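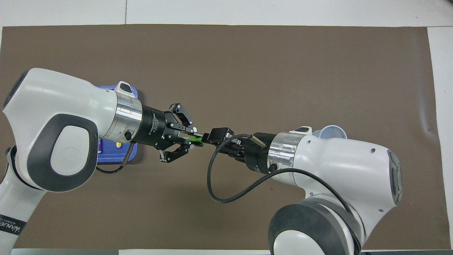
Cernstead Technical College, Department of Automation, Demonstration Team

How to show a two-arm task to visitors at an open day

We wrote this page after our open day in June, for the colleagues who will run the table next year. It explains how we prepare and show one small task with two arms: the left arm brings a green piece toward a black part that the right arm is holding. The visitors stand in front of the table, and each demonstration is short, so a group can see it two times before it must go to the next room.

Before the doors open

1. Lay the brown mat on the white table and pull it straight. Some creases always stay and they do not matter, but the mat should lie flat in the middle, where the grippers meet. If it has moved, check the saved positions again before you run anything.

2. Put the blue tray on the left side, under the upper part of the left arm. Small pieces wait in this tray between runs. Do not put it closer to the middle, or the cable of the left gripper will catch on its rim.

3. Look at both gripper cables. They should have enough slack for the full movement. We allow the right cable to make a loop on the mat, but it must stay away from the fingers.

4. Tighten the small black screw knobs at the flanges by hand. One time we forgot this during a visit to Goicoechea and the gripper turned a little in each run. We spent the whole morning looking for a mistake in the program.

5. Start the program Luvia on the control computer and load the file cirkbridge_open. Set the speed to 40 percent. The full speed looks nice, but people at the back can't follow it.

Running the demonstration

Move both arms to the start position and say aloud that they are going to move. Keep one hand near the stop button during the whole run, also when you are answering questions.

Let the right arm take the black part first and bring it to the middle. It has to hold the part still for the rest of the task. Then send the left arm with the green piece. Stop the program when the two parts are almost touching. This is the best moment for explaining, and the visitors like to come nearer to look, so remind them about the line on the floor.

At this pause we usually tell them three things: what each arm is doing, how the position was taught, and what happens if the piece is a little crooked in the fingers. For the last one, you can shift the left arm 2 mm to the side with the arrow keys. It is easy to see that the tips no longer agree. Shift it back before you continue!

After the explanation, press Continue and let the arms finish. If the parts do not fit, open the left gripper slowly, move the arm back, and begin again from the start position. Please do not reach between the grippers to help.

Between groups

Return the pieces to the tray and write the number of the run in the notebook. If the computer shows message 311, the left gripper has lost its connection. Close Luvia, wait until the light on the control box is steady, and open it again.

At the end of the day, park both arms, switch off the control box, and hang the notebook back on its hook in room 900.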